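Tote (storage)

A tote is an open-topped bin used to hold small goods during storage, sorting and order picking. Common footprints range up to 900 mm in length.

Divided totes

A divided tote is split lengthwise into compartments. A sloping panel between them directs items toward the main floor. Scratches collect on the panel, and the floor becomes scuffed and cloudy with use. Mixed contents may include a cup, a tape measure with a key ring, and blue-handled scissors.

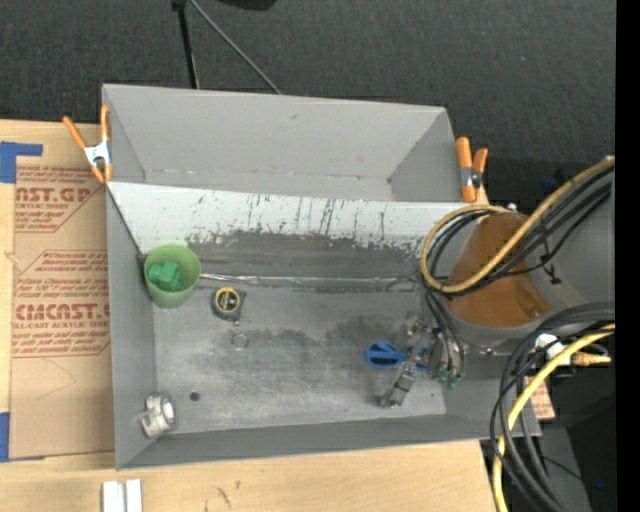

Load rating

The Podberg 386, a divided model, is rated for 6 kg per compartment.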